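Billimska wrist kit, second week: mounting, cabling, small packets

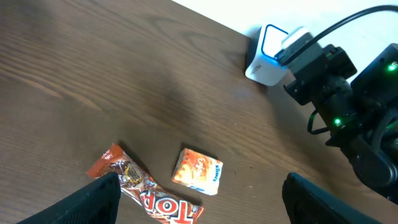
From the wrist camera, with a candy bar and a packet of Kleenex between the fingers.

The Billimska kit arrived in two boxes. One held the gripper, two sets of fingers, the wrist camera and its bracket. The other held the interface board, a bag of screws in three lengths and a printed card with a link to the manual. I bought it through Mercado, who list it as a retrofit for small tabletop arms. The listing says it takes an afternoon to install. It took me two evenings, one of which went to the cable.

Mechanical fit was fine. The adapter plate has slotted holes, so there is some rotation available before you tighten it, and I used most of that to get the fingers parallel to the table. The screws supplied for the plate are slightly too long for my wrist flange. They bottom out before the head seats. I swapped them for shorter ones and used thread locker.

The cable is the weak part of the kit. Power and data share one connector at the gripper end, and the strain relief is a molded collar that does very little. With the wrist rotated near its limit the camera dropped off the bus every few minutes. I rerouted the cable with a wider loop and tied it at the elbow instead of the forearm. It hasn't dropped since. Billimska support answered my ticket the next day and sent a drawing of the routing they recommend, and it matches what I ended up with. I would have liked that drawing in the manual.

Camera

The camera looks down past the fingers, and both fingertips stay in view when they are open. That matters to me more than resolution. I can check the position of an object relative to each finger without a second camera, and the calibration only has to be done once per set of fingers. The bracket has no index mark, so if you remove it you calibrate again. I scratched a line on mine with a scribe.

Exposure is automatic by default and should be turned off. My table is dark brown wood and what lies past its far edge is bright white. When the wrist tilts up, the white area pulls the exposure down and the table loses detail. With exposure fixed the grain of the wood stays readable and the segmentation stops flickering. The setting is lost on power cycle in firmware 2, so I write it again in the startup script.

Grasping

I have been testing with things from the kitchen drawer. A wrapped candy bar is a useful object: long, shiny, with crimped ends that the software wants to treat as graspable edges. They are not good grasp points. The crimp folds and the bar rotates out. Grasping across the middle works if the approach is square to the long axis, and the planner gets this right once the minimum grasp width is raised above its default.

Tissue packets are harder. They are soft, so the force reading rises slowly and the default contact threshold triggers late. I lowered the threshold and cut the closing speed by half. Over 18 attempts on a packet lying flat I had 2 failures, both from the fingertips riding up over the edge. Dropping the approach height a little should deal with that, but the matte black fingers already come close to the wood and I don't want to mark the table.

Software

The driver is a Python package with a small C library under it. It logs to a flat file, one line per event, and my log stood at 1,208 lines after the first long session. Most of those were temperature warnings at a threshold that seems to be set for a different motor. Ataberk Güneş maintains an unofficial patch that moves the threshold to a config file. I am running it without problems.

I compared prices with the Clokico gripper before ordering. It has a better connector and no camera. Adding one brings the total above the Billimska kit, and the bracket would have been my own work.

Still to do: the Stustine finger pads, which are on back order until November, and a repeat of the packet test with the lower approach.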